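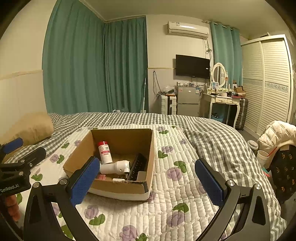

Fosness Hall Storage Project: Report

Our question was how much of a student bedroom can be boxed up before its owner starts to miss any of it. We worked with rooms at Fosness and gave each one 2 cardboard boxes and an afternoon.

Packing was done on the bed, the only flat surface in most rooms with a claim to being clear. Drawer units and fridge tops had long since been given over to bottles and bags. Small things went in first – bottles, cards, combs, whatever had lost its lid.

The Pusstead method says to sort by use. We managed this for over 4 minutes, then sorted by what fit.

Findings: tall bottles need a corner. Curtains, televisions and air conditioners were ruled out of scope after a short debate. Bedding was left for October, when the second round of packing is planned.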